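Irden Work Table Top, Matte Black
Sold by Skindport 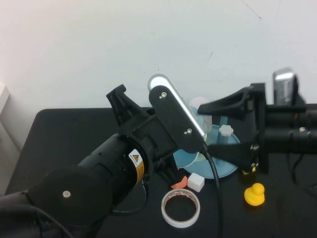

Does the black finish throw light back at you when a lamp sits right over it? Mine is a different brand and it glares all afternoon. A buyer left that question on the Plirnent listing, and it is the one our order desk gets most. The Irden top has a matte face. Under a desk lamp it stays dull, with a soft patch of light at most.

Details

Shape: straight edges, rounded corners
Color: black, matte
Length: 145 cm
Weight: 23 kg without legs
Load: up to 200 kg, spread evenly, on four legs
Legs: sold separately, see Khasawneh frame sets

Placement

The top can go flush to a wall or stand free. If you run cords off the front or side, leave slack so they don't drag on the edge. Clamps are fine up to the thickness of the top — put a scrap of card under the jaw. Two people should lift it onto the frame.

Cleaning

Wipe with a damp cloth and a drop of dish soap, then dry. Dust shows on black more than on the gray version, so expect to wipe it more often. Do not use wax or furniture polish. Both leave shiny spots, and these are hard to get out.

Ordering

Ships flat in one carton. Corner guards are included and can go back in the box for returns. Returns are taken within 40 days if the top has not been drilled. Pilot holes on the underside fit the Khasawneh frames only — for other legs you will need to mark and drill your own.

Also in this line: Irden top in gray, Irden cable tray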